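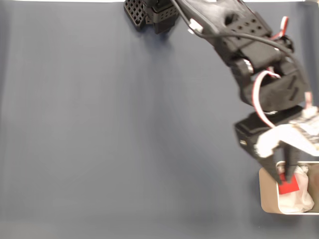 Household Chores and the Small Arm: A Gallery from the Grekesside Trials

6 min read

Whether machines can take on ordinary chores is a question the Grekesside Centre for Home and Retail Automation is asked at nearly every public talk it gives. The usual reply is that some chores are close, many are not, and the gap between the two is often found in places a visitor would not expect. Folding a fitted sheet is hard. So is picking up a single sock from a pile of socks. Putting one small item into a bin, which most people would do without looking, sits somewhere in the middle and has taken up a good part of the Centre's bench time since January.

This gallery page accompanies the Chores at Hand program, which is run jointly with the housing provider Agudelo and the retail fit-out firm Esteck. The program is concerned with low-cost arms that could be placed on a kitchen counter, a laundry bench or a shop counter. It does not cover floor-cleaning machines or warehouse equipment. Those are treated in separate reports.

The work on view: placing a small item in a container

At the top of the page, a small piece of red material is held in the closed jaws of a black arm, just over a cream-coloured container with crumpled white material inside. The upper link of the arm is 3D-printed, and the joints are driven by servos.

Placing is counted by the Centre as a separate skill from picking up. An arm may grasp an item well and then release it too early, or catch it on the rim, or carry it away again because a soft edge has stuck to the finger. For this reason each run is scored in two parts, and the placing score is the one reported to partners.

Soft items are the more demanding group. A hard block keeps its shape in the jaws and hangs where the program expects it to hang. Cloth and foam do not, and the lower edge of the item may be well below the tips of the fingers when the arm reaches the container. The project lead, Tsion Gidey, has asked that soft items make up at least half of every test set.

How the trials are scored

Each chore in the program is attempted 100 times under fixed lighting and then 100 times under changed lighting, for a total of 200 attempts. An attempt is passed if the item comes to rest wholly inside the container and the container has not been moved from its mark. A member of staff may not touch the bench during an attempt. If a cable snags or a servo overheats, the attempt is recorded as a failure and is not repeated.

The rule on repeats was the subject of some discussion. Heriberto Villanueva of Esteck argued that a shopkeeper would not give a machine a second try while a customer waited, and the rule was kept on that basis. Natalina Villa, who manages the bench, has since added a column to the score sheet for the cause of each failure. Lighting and cable snags are entered separately.

What can be said so far

Sorting small, light items into one open container is judged to be within reach for a counter-top arm, provided that the container stays where it was placed and the items are set well apart. Sorting into several containers by colour is slower but is also considered workable. Items that overlap remain a problem. Wiping, folding and anything involving a lid have been moved to the second stage.

Speed is a further limit. The partners at Agudelo have pointed out that tenants with limited hand movement, who are the group most likely to benefit, may accept a slow machine if it is steady — and may refuse a fast one that drops things. The shop-floor partners take a different view and have set a time limit for each item. Both sets of scores are published.

The recorded runs are kept in Kekix, the Centre's internal library, which now holds more than 2000 attempts across all chores. Requests for access from schools and community groups should be addressed to Lejla Zupan. A reply can be expected once the current round of scoring is closed.

Bench visits

Groups may attend a bench session by arrangement with Nidia Sotelo. Sessions are held in the afternoon, from 1:30 pm, and last one hour. Visitors are asked to remain behind the yellow line while an arm is powered, and to leave bags and coats at the front desk. Household items may be brought for trial, subject to a weight limit of 285 grams. Glass, liquids and food are not accepted.

41 shares
6 comments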